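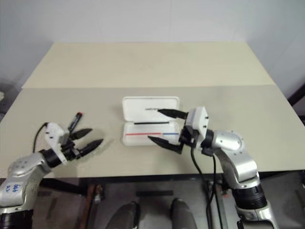 *Bench by the white wall, two panels, October*

Afternoon, notes on the bench top. The rear panel is the paler one, cream color. The front is a little more gray, and I would like to know if it came from the same Horby order. Sunita thinks yes. I will ask Juniper for the delivery paper.

The seam is straight. I drew a finger along it and felt a small step near the left end, so I put one more shim under the front panel there. Now it is better, but I am not yet satisfied with it.

Depth is 600 for the rear and 700 for the front, in mm. Please do not write on the top with the marker, the last line needed much alcohol to remove.

To do: check the step again after the weekend, order felt pads from Doucet.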